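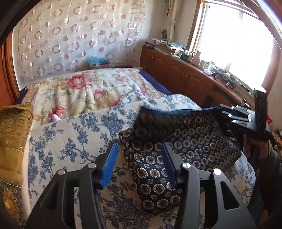
Printed bed covers and quilts, spring range
Updated Apr 28, 2025

Sidesus sells bedding, and most of what gets written about bedding is nonsense. A cover is a big rectangle of cloth. It keeps you warm to the extent that it is thick, it looks nice to the extent that you like the print, and it will fade if you leave it under a window. We stock four kinds and have tried to say below what each one is bad at as well.

Medallion cover, navy
Rows of small round medallions on a dark navy ground, with cream, maroon and gold in the print. The supplier, Van Dijk, calls this a "four-season" piece. We don't. It is a top layer. In August you will want it at the foot of the bed, and in a cold bedroom it needs something under it.
Dark grounds hide a coffee drip and show every scrap of lint, so if you have a pale cat, look further down the page. The rows also make it obvious when the cover has gone on crooked. Some people never notice. If you are the sort who straightens picture frames, expect to tug at this one every morning.
Price: $39. Wash cool, inside out, by itself the first 2 times. We had one bleed onto a pillowcase and the supplier's label says nothing about it.

Blue vine bedspread
Blue flowers and vines on a pale ground. The plainest thing we carry, and the one that gets returned least. It sits well over a busier quilt, and you can let the other print show along one side without the bed looking like a yard sale. Whether you want two florals on one bed is your business. On a bed with a rose quilt beneath and a dark blue blanket down the side, we think it holds up, though the showroom was split.
The product sheet says "wrinkle free." Ours came out of the packet with fold lines and kept them for a week.
Price: $39.

Rose quilt, cream
Large pink and red roses with green leaves. It is loud, and a big rose in the middle of a small bed is all anyone will look at. The Jikwood listing for a similar quilt promises it will "transform your room." It will cover your bed.
The filling shifts a little in the wash. Shake it by the short side before you hang it, then again halfway through drying. Do not tumble it hot. We tried, and the edge puckered.
Price: on request, as the last batch came in at a different cost and we are still arguing over it.

Interlock blanket
Rounded shapes locked into one another in blue, gray, mauve and cream, with hardly any plain ground between them. Sold as a throw by some shops, but ours is big enough to hang over the side of the mattress. Measure first. Bed sizes are less standard than the labels pretend, and a mattress topper eats up more of the drop than you would guess.
The print is dense, so it argues with patterned wallpaper. If your walls already have rings or dots on them, lay the blanket out and live with it for a couple of days before you throw away the packing. Returns are open for 20 days, unwashed.

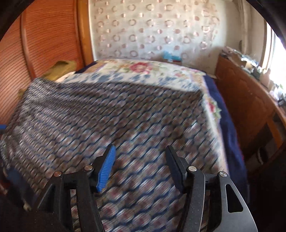 Putting several on one bed
Thickest at the bottom, thinnest on top. Pull each layer flat before adding the next, starting at the headboard and working toward the foot. A fold left in the quilt will show through whatever you put over it, and you can't smooth it out from above, whatever the video told you.
With two people, take a corner each and lift before you pull. Dragging a cover across a quilt brings the quilt along with it. Pillows go on last. A plain green or olive one calms things down if the prints are fighting.

About thread count
We leave it off the page. The Nunness sheets we used to carry said 1,000 on the packet, and they wore through at the feet like any others. Handle the cloth if you can get to the shop. If you can't, write and ask for a swatch of the print you want. Swatches are free and slow.

Customer remarks

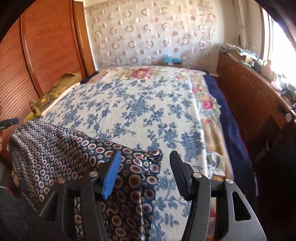 Els Dekker writes that the medallion cover is thinner than she hoped but has washed well so far, and that she puts it over the vine bedspread in winter. She would have liked a second size. So would we, and Van Dijk has been promising one since August.

Els Koster disagrees about the rose quilt: "Loud is why I bought it." She did find the swatch took too long to arrive.

Orders leave the shop on weekdays. Gift wrap is paper and string, no charge.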